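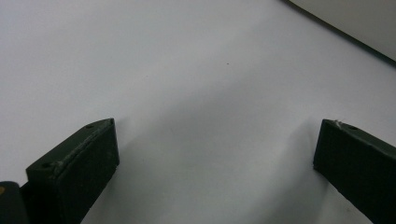
Matte White Work Surfaces: Care and Preparation FAQ

Applies to Somerach painted tops and Stosine foam board sheets. Maintained by Iara Navarrete.

Why does my white surface look gray in places?

A matte finish scatters light, so uneven lighting appears as soft gradients. Check the lamps before treating the surface as stained. If the gray area moves when a lamp moves, it is shadow.

How do I tell a shadow from a scuff?

Hold a small flashlight low and sweep it across the area. Scuffs stay put and usually have a defined edge.

What can I clean it with?

Painted tops: a damp microfiber cloth and one drop of dish soap per cup of water. Wipe dry in the same direction. Foam board: dry cloth or white vinyl eraser only. Water lifts the paper facing and leaves a ripple that does not press out.

Can I use a melamine sponge?

No. It polishes the paint and leaves a glossy patch.

Which grit should I use before repainting?

Use 2,000 grit to level dust nibs only. For a full recoat, start at 400, vacuum, and wipe with a tack cloth. Apply two thin coats of Benítez flat white and allow 4 hours between them.

How long before the top can be used?

Light objects can go on after 40 hours. Leave tape and clamps off for a week.

My foam board is bowing. Can it be flattened?

Usually. Lay it with the raised side up, cover it with a clean sheet of paper, and load it evenly overnight. Store sheets flat. Boards leaned against a wall will bow again.

Is the Zorik sealer compatible?

Only the flat version, item 119. The satin version was dropped from this page in October after Pascual Herrera's test panels showed visible glare under side lighting.

Does the warranty cover yellowing?

Painted tops, yes, if kept out of direct sun. Foam board is a consumable and is not covered.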